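Memo From the Ninth Floor: How a Bad Post Cost Ranano Its Head of Supply

10/28/24

Three sentences. That was the whole statement. Ranano, the phone and earbud maker out of Nemden, said its head of supply had "left to pursue other interests," thanked him for his service, and named nobody to take over. Sent out after the markets closed, naturally.

The post that did it was already gone by then. It was up for 45 minutes.
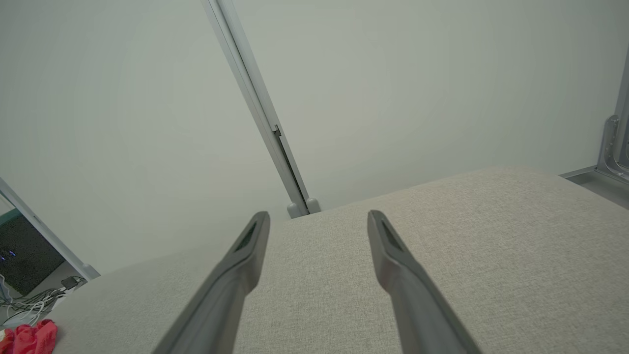
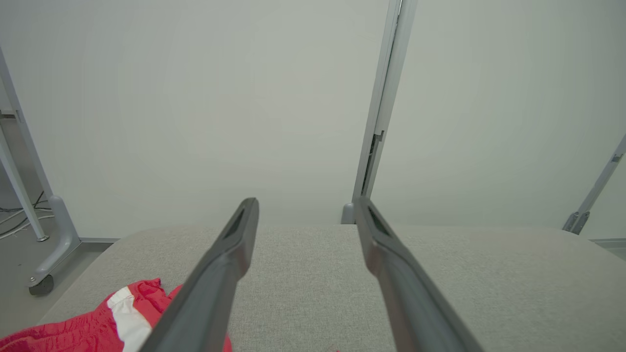
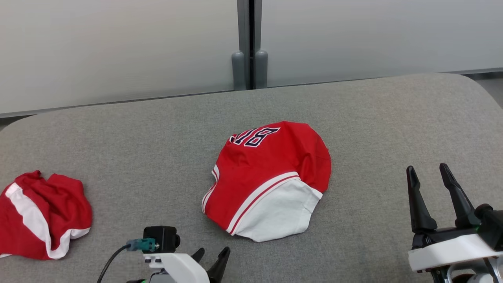 Forty-five minutes is plenty when half your suppliers follow you, a former Ranano buyer wrote to us after we ran the first short item on this. The buyer's point was that the company keeps talking about the post as if it was a slip of the thumb. It had a title. It had paragraphs. Someone sat down and wrote it.

So what was in it. A joke, mostly, or what passed for one. The head of supply compared the company's smaller parts makers to dogs waiting by a dinner table, and said the trick was to "drop just enough." Then a line about Mittal, the firm that makes the hinge for Ranano's folding phone, and how it would take any price if you made it wait long enough. He put that on his own page, under his own name and title, with the company logo right there at the top.

By the time it came down it had 1076 comments. A few were laughing along. Most weren't.

Mittal did not comment for a week. Then it did, in a letter to its own staff that got passed around pretty quick. No shouting. It said the company would "review the terms" of every open order with customers who paid late, and it gave a number: 3774 invoices past due in the last year, across all customers. It didn't say how many were Ranano's. People in the trade drew their own conclusions, fair or not.

Here is the thing about hinges. You can't just go get another one. A folding phone is built around the hinge, the screen is cut to it, the battery is split to make room for it. Change the hinge and you are changing the phone. Ranano has a new folding model due in November and the cases have already been shown to stores. Not a great month to have your hinge maker feeling insulted.

Inside the company the reaction was slower than you'd think. Staff at the Nemden office got an all-hands note the next morning that didn't mention the post at all. It was about the cafeteria moving. A second note, two days later, talked about "recent online content" and reminded everyone of the social media rules, a document running to 14 sections that few of the people we talked to had ever opened. The rules say managers shouldn't discuss suppliers in public. They don't say what happens if one does.

What happened was nine days of nothing, then the three sentences.

Some of the staff think he was pushed too hard and too late. It was one dumb joke, one engineer told us, and he'd made the same joke in meetings for years with people laughing who now say they're shocked. Another said that was exactly the problem. The post only upset the bosses once it was outside the building.

The work itself doesn't stop. Purchasing at a phone company is dull, careful stuff, months of it. Spreadsheets, samples, visits to plants, more spreadsheets. Ranano buys 1741 separate parts for its current lineup and each one has a price somebody argued over. The argument is the job. But it runs on both sides believing that the other will pick up the phone next year, and a few of the smaller makers around Todthorpe, where a lot of the molding and metal work gets done, are not so sure they want to.

One plant owner there said she'd printed the post and taped it up by the time clock. Her crew asked her to. She is still shipping to Ranano, she said, it's a third of her business. She's also quoting for two other brands now, which she hadn't done in years, and she asked for half the money up front on the last order. She got it too. First time ever.

That might be the real cost, and it wont show up in the next set of results. Deposits. Shorter terms. A supplier who sends the good batch somewhere else first. Ranano says its November launch is on schedule and that it has "strong, long-standing ties" with all of its partners. We asked if anyone had called Mittal to say sorry. The press office said it would get back to us and hasn't as of this writting.

The job is still open. It went up on the careers page last week, between a posting for a payroll clerk and one for a packaging designer. Under skills wanted, fourth line down: relationship building.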